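首页　工作记录　物料　借还　归档
搜索记录　请输入关键词　搜索

四月　餐桌道具整理，白桌面

上午九点开始。要做的事还是上回剩下的那几件：把餐桌这一组的东西过一遍，名字统一，颜色写清楚，定一个摆法，再定收纳。Zestberg 那边的早餐角五月要用，清单他们催了两回。Oduor Mwaipopo 负责改表，我负责看东西和写字，Darmawan Pattinasarany 下午过来对收纳盒。

先擦桌子。白桌面反光，灰在上面不太显，用手一摸才知道。第一遍湿布，第二遍干布，都沿着一个方向擦。上次用的那种玻璃清洁剂干了以后有一层油膜似的东西，灯下一道一道的，这次没用，只用清水加一点点中性皂液。桌面上有一层很浅的方格，擦的时候看得最清楚，退后两步就几乎没了。摆东西的时候可以借它对位置，省得再贴纸胶带。

右边远角的线孔圆盖周围容易积灰，棉签转一圈。桌子靠里那条边是弯的，拿直尺靠不住，以后量距离一律从靠人这边的边量起，这一条已经写进摆放说明第一行。

照度计放在桌子中间，读数300。窗帘全拉上，只开顶灯。Brandwood 的展柜也是按300配的灯，所以今天看颜色就按这个亮度看，不再开侧灯。

面包

旧表里这一件叫“小圆面包（烤）”，颜色栏写的是“棕”。不对。它偏橙，金橙色，顶上和右侧深，往褶子里走就浅下来，浅处接近奶油色。表皮很亮，像涂过漆，所以换一个角度颜色就要变一点，记颜色时要连深浅一起记，单写一个字不够。形状也不是正圆，鼓鼓的，有高有低。
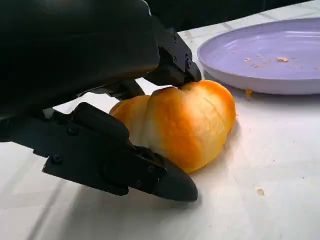 工作记录本　第二册　第200页

接上页。颜色栏改成“金橙，褶处浅米”。Oduor 问要不要配色卡号，我说先不配，色卡上最近的两格一个太红一个太灰，硬写一个号进去，后面照着补件的人会补错。等 Theodorakopoulos 的新色卡到了再看。

亮面的东西有一个麻烦，指印。拿完以后侧着看，有印就用超细纤维布干擦，不要哈气。上一批里有一件亮面的被人用2000目砂纸“轻轻带了一下”，想去掉一道划痕，结果那一块变成雾面，比划痕还显眼。砂纸已经从这张桌子的抽屉里拿走，放回打磨间。以后这组东西有划痕就记下来，不处理。

面包和橙色的其他东西放在一起会分不开，尤其离远了看。Zestberg 的场地观看距离比我们这里远。所以摆放说明里加一句：面包与南瓜之间至少隔一件别的颜色的东西。隔什么，说明里不写死，杯子或者盘子都行。

表里“重量”一栏这次空着。电子秤的电池没了，备用的也没了，抽屉里那盒是另一种型号。记一笔，找 Orlando Puma 领。

杯子

马克杯一只，带弯把手，浅青绿。旧表写“薄荷绿”，另一张表写“浅蓝”，借出单上又写“水色”，三个名字说的都是它。Kipchumba Rweyemamu 上个月按“浅蓝”去找，找了半个上午。今天定下来叫“浅青绿马克杯”，别的名字全部划掉，在备注里留一行“曾用名”，方便查旧单子。

材质栏旧表填了两种，互相矛盾，一个“陶”，一个“塑”。我敲了两下，凭声音不敢下结论，旁边有空调声。先填“待核”，把采购单翻出来再补。采购单应该在 Prinero 那一夹里，编号891，夹子在二层柜子。翻单子这件事归我。

杯子有立着和放倒两种摆法，都要记。立着的时候占地方小，把手朝右，人从右侧伸手就能拿到。放倒的时候杯口朝向很要紧，杯口朝外能看到里面，里面就得干净；杯口朝里则把手会顶到桌上，位置往往不在想要的那个角度。桌子滑，放倒的杯子碰一下就转。试过在底下垫一点蓝丁胶，能稳住，可是撕的时候桌面留油印，擦了三遍才掉。不推荐。Oduor 说用一小块透明硅胶片，下次带来试。
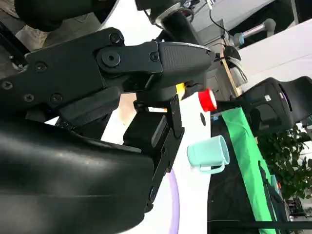
图二　白桌面上的浅绿马克杯与红色圆柱小件。

红色圆柱小件，中间那一面是白的。旧表把它登记了两次，一次在“瓶盖”下面，一次在“胶带”下面，数量因此多出来一个。两个条目合成一个，暂名“红圆件”，等大家都看过了再给正式名字。我个人倾向于不要叫瓶盖，叫了瓶盖就会有人去配瓶子，去年配过一次，买回来的口径不对，现在还在架子顶上。

红色在这张桌子上太抢眼。早餐角的整体颜色偏淡，浅绿、淡紫、米白，红的一放上去，所有人都先看它。Zestberg 的要求是“第一眼看到盘子”。所以红圆件在正式摆法里要么不上桌，要么放到靠里的位置。今天试了靠里，和杯子挨得近一些，比单独放好。它和杯子放在一块儿像是一套的，单独放像是谁忘了收。

中午前停了一会儿，接了个电话，Zestberg 问能不能再加一组刀叉。回答是可以，但要另外列表，这张表不再往里加东西。每次都是加到最后一天，然后收纳盒不够。

绿布条

亮绿色布条一条，搭在桌子旁边黑色台面那一侧。它不在餐桌组的清单上，属于布料组，我把它写在“邻近物品”里，免得收的时候被一起扫进盒子。布料组的盒子是另一种盖子，混了以后很难找。上次混进去的一块格子布，后来在茶具盒底下翻到，压了很深的折印，熨斗也没完全熨平。

白桌面和黑台面相接的地方要注意，东西不要跨着放。浅色的杯子在白底上轮廓淡，往黑的那边挪一点，轮廓立刻清楚。我们讨论过干脆把杯子移到黑台面上去。看起来确实好，但Zestberg的场地全是白的，在这里好看没有用。放弃。

白桌面上有一个小黑点，在红圆件下方那一带。用布擦，用指甲轻轻刮，都还在。先不管，不影响摆放。如果哪天要拍正式的图，提前用橡皮试一下，再不行就拿盘子盖住。

盘子

圆盘一只，淡紫，边沿凸起一圈。旧表写“粉盘”。灯暖的时候确实发粉，300的顶灯下面看偏紫，定“淡紫”。凸起的边沿内侧最容易藏灰，布擦不到底，要用软毛刷沿着圈刷，再用布收一遍。刷子用那把白柄的，黑柄的掉毛。

盘子的位置先于别的东西定。先放盘子，再放盘里的，再放杯子，最后放散件。这个顺序试过反着来，先放杯子，盘子就总是偏到一边，等于放两遍。盘子靠近人这一侧，盘边到桌边200毫米，量两次。再近就会有小孩的袖子扫到，再远盘里的东西又看不清。Brandwood 那次留的空少，开放第二天盘子就掉在地上了，幸好没坏。

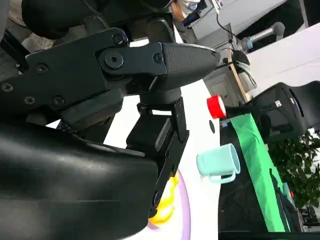

Nassoro Lema 看了上面这一段，说盘边到桌边的距离不该只看袖子，还要看桌子多高。他在 Brandwood 跟过场，那里的桌子矮，小孩是趴在桌边看的，胳膊整条压上来，留再多也会碰到。他的意见是把盘子固定死，用可拆的双面胶，早上贴晚上揭，别靠距离。我问揭下来有没有残胶，他说有一点，用酒精棉片能擦掉，但淡紫的那种盘子他没试过，怕掉色。

先照他说的记下来。盘底找一处不显眼的地方试酒精，放一晚看颜色，第二天再决定。在结果出来之前，说明里仍按200写，后面加“待定”。桌高要向 Zestberg 问清楚，这一项我们的表里从来没有过，应该加一栏。

南瓜

玩具南瓜两个，橙白相间，一瓣一瓣的，矮墩墩的样子。两个一样，所以旧表只写了一行，数量也没填，借出去一个的时候表上看不出少了。改成两行，南瓜甲、南瓜乙。甲乙怎么分，争了一会儿。Oduor 想在底下写字，我不赞成，底下写字翻过来就露。最后决定不在东西上做记号，只在收纳盒的格子里贴标签，哪个放进甲格就是甲。这样分得不严，但够用，目的只是数得清。

南瓜顶部正中有个小凹，发暗，灰尘都往里掉。用气吹，不要用棉签捅。瓣与瓣之间的沟用软毛刷顺着刷，从顶上往下，别横着来。橙色瓣和浅色瓣脏了以后差别很大，橙的看不出来，浅的一眼就看到，所以检查只看浅的就行。

四月摆南瓜，Kipchumba 路过时问季节对不对。Zestberg 的早餐角全年不换，他们选东西看的是颜色和形状，不管季节。这件事在备注里写一句，免得后面交接的人好心把它们换成草莓。

摆法试了三种。第一种，两个南瓜都放盘里，太挤，互相挡。第二种，一个在盘里，一个在盘子右边的桌上，杯子在左。第三种，两个都不在盘里，盘子空着放面包，好看是好看，可是面包和南瓜中间隔不开，又回到前面说的橙色连成一片的问题。

选第二种。杯子在左，把手朝右；盘子在杯子的右下方；盘里一个南瓜，盘子右边再一个。从左到右是浅绿、淡紫衬橙、橙，颜色是一步一步过来的。右边这个南瓜离盘子不要太近，要露出一段白桌面，不然它看着像从盘子里滚出来的。也不能太远，太远就没人觉得它们是一对。我和 Oduor 各摆了一遍，他摆得比我近，最后按他的。

反光也看了。桌面上有亮斑，靠线孔那一带有一个小的，很刺眼，东西别放到那里。杯子底下有一点软影子，压在白桌面上，看着稳，留着。如果Zestberg那边顶灯太散，影子没有了，杯子会像浮着，到时候让他们关掉一组灯试试。
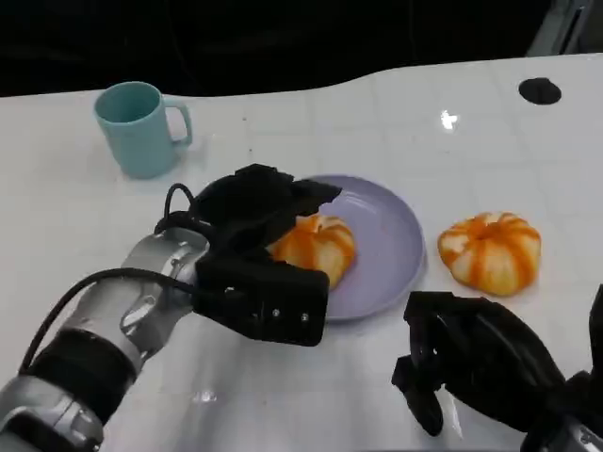

收纳

下午两点 Darmawan 来了，带了两个盒子，一个浅一个深。浅的放得下盘子和红圆件，杯子高出来，盖不上。深的都放得下，但面包会被压到。商量的结果是用深盒，里面加一层隔板，上层放面包和红圆件，下层放盘子、杯子、南瓜。

1. 盘子最先进，平放，下面垫一层泡棉。
2. 南瓜甲、南瓜乙各进一格，格子四周垫软布，不塞纸团。纸团掉屑，又要刷一遍沟。
3. 杯子立着放，把手朝盒子的长边。横着放把手会顶隔板。
4. 盖隔板。
5. 面包单独用无纺布袋，袋口折进去，不系绳。
6. 红圆件放在面包旁边的小格。名字没定以前，标签用铅笔写。

绿布条不进这个盒子。再写一遍。

盒盖内侧贴一张摆放图和一张清单，清单按进盒的顺序写，出盒倒着看。旧盒子的清单是按拼音排的，查起来方便，收的时候一点用都没有，每次都有人站在那里找下一行在哪儿。盒子外侧贴大字“早餐角”，不贴客户名，客户名写在里面。

Darmawan 觉得泡棉太厚，盖子要用力才合上。把底层那一张换成薄的，合上了，晃了两下，里面没有声音。换下来的厚泡棉留着给茶具盒。

没做完的

采购单，Prinero 那一夹，编号891，查杯子材质。我。
秤的电池，找 Orlando 领。我。
硅胶片，下次带来试放倒的杯子。Oduor。
盘底酒精试验，放一晚。Nassoro 说他来做，盘子今晚留在水池边的架子上，别收进盒子。
向 Zestberg 问桌高，顺便问顶灯是几组控制的。Oduor 发信。
红圆件的正式名字，大家在表上各写一个，写了再说。
旧表三份全部标“作废”，先不删，等新表用过一轮。

四点半收工。桌面又擦了一遍干布。早上用的湿布晾在门后，明天谁先到谁收。色卡还没到，Theodorakopoulos 回信说在路上。

联系我们　版权所有　工作记录仅供内部传阅　返回顶部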